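Aug 29, 2020

Long day, and my feet know it. I spent most of the evening arguing with myself (and a bowl of cereal) over whether a machine could do my job yet, or at least my dishes.

At Clerklow we still pack the snack orders by hand, 38 boxes before lunch today, and the new line from Ormsby is supposed to help with that in December. Supposed to! It's great with boxes. Give it a box and it'll go all day long without a coffee. But the soft stuff slides and flops and folds over on itself, and then the thing stops and beeps until one of us walks over and fixes it. I fixed it 7 times this morning and my own packing fell way behind.

And then at home there's the Balo, bless it, which does a pretty good job on the kitchen floor and then eats a sock. I paid 80 bucks for it used and I'd pay that again just for the crumbs. Laundry, though? I watched a Pirnance clip of a towel getting folded and I could have done the whole basket in that time — with the TV on.

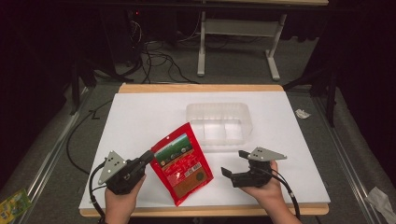 Picking up is the part I keep coming back to. I do it all day and never think about it, my fingers just sort of know how hard to squeeze. A snack pouch lying at a slant next to a divided plastic tray is nothing to a bare hand, but go at it with a gripper in each fist and you've got to plan where the jaws go. I'd give it a few more years before I worry about my job. The dishes can go whenever they like. Anyway, bed, early shift again and I still haven't packed a lunch.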